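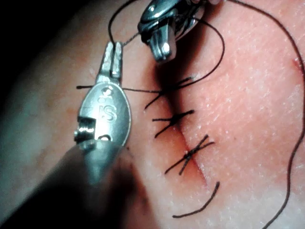 Separate stitches along a straight cut: three in, thread to spare.

Mending by hand: tips for rips, seams and couch cushions

Most of the sewing in a house gets done at half past ten at night by someone who needs the trousers at seven. These notes are for that person. If you own a proper machine and know what the little foot is for, you can skip to the bit about tarps.

Thread

Cut it at 42 centimetres. I measured this against my own arm, and any longer than that it starts tying itself to the chair. People cut a metre because they hate threading the needle, then spend the time they saved picking at a knot with their teeth.

Polyester for nearly everything. Cotton for cotton you care about. The thread in hotel sewing kits is for looking at.

If it frays when you thread it, cut the end on an angle with sharp scissors. Licking it works too, and so does bringing the needle down onto the thread with the thread pinched between finger and thumb, so only the tip shows. My neighbour Covadonga Toledo can do that one without her glasses. I can't do it with mine.

For anything that lives outdoors, run the thread over a candle stub a couple of times first. Any candle. The vanilla one from your aunt will do, and will finally have earned its spot in the drawer.

Which stitch

Running stitch (in, out, in, out) is for hems and for holding things in place while you work out what you've done. It comes undone from one end if you snip it anywhere.

Backstitch is for seams that take a load: crotches, armpits, bag straps. Go forward two, back one. It's slow and it looks like machine stitching from the good side. Don't show anyone the other side.

Separate stitches, each one knotted and cut before you start the next, are what I use on a clean tear in something thick, like a vinyl stool or the arm of an old couch. They use a silly amount of thread. But if the dog gets one, the others stay put, and you can take out a bad one without unpicking the whole row. Start in the middle of the tear, then halve each gap as you go. If you start at one end you'll arrive at the other with a pucker and a bad mood.

Ladder stitch is the one to learn if you're only going to learn one. Take a small bite along the fold on one side, cross straight over, take a bite on the other. Leave it loose for a few stitches, then pull. The gap shuts and the thread disappears. Cushions, soft toys, the lining of a coat you've put your keys through.

How tight

Tight enough that the edges touch. If the fabric bunches, you've gone past it. I see this most on denim, where a person has hauled on the thread as though starting a mower, and the knee now has a sort of belly button.

On leather and vinyl, keep well back from the edge of the tear, about the width of a matchstick, or the stitch will simply cut its way out. Make the holes first with a fine awl. A hot needle makes a mess and a smell. A curved upholstery needle is worth having when you can't get at the back, and most fabric shops keep them in a packet with four others you'll never touch.

Pliers

Small smooth-jawed ones, for pulling the needle through thick layers. Serrated jaws chew the needle, and a chewed needle snags everything afterwards. Pull straight along the line of the needle. Bend it and it snaps, and then you get to look for half a needle in a shag rug.

Tarps, tents and annexes

Patch first, stitch second. Cut the patch with round corners, since square ones lift. Glue it, leave it 24 hours, then stitch inside the edge and run seam sealer over the holes you've just made in your waterproof thing. Do it in September, before anyone wants to go camping, and definitely before dark at the campsite.

Buttons

Lay a matchstick across the top of the button and sew over it. Slide it out, lift the button, wind the thread around the slack underneath, and finish off. Now there's room for the buttonhole. Shirts made without this step are why you're reading about buttons.

From readers

Ketill Arnardóttir keeps a cork in the sewing tin to stab loose needles into. Good idea. I'd been using the carpet.

Sumeya Zeleke asks whether fabric glue is as good as sewing. On a hem, for a wedding, yes. On a strap, at that same wedding, no.

Kobina Yakubu wants to know how to get candle wax out of a shirt he waxed by mistake. Brown paper and a warm iron, and move the paper along as it soaks up. Wax the thread next time.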